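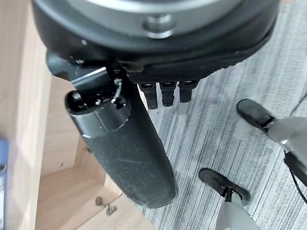

Striped carpet and light wood cabinet, office end.

I don't believe in filing systems. Delia Maldonado does, and she has talked us into blue file boxes for the Sarkis papers. Allegedly 30 of them will swallow almost 2,000 sheets. We'll see. 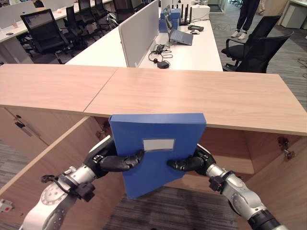

Last updated: November

The label on this one is still blank, and I suspect it'll stay that way. Cabinets under a counter are where paper goes to be forgotten – you have to crouch, and who crouches for an invoice? I'd have kept the open shelves. 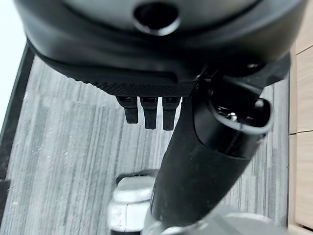
Pale floor, same afternoon.

Ask me in the spring whether anyone can find folder 602.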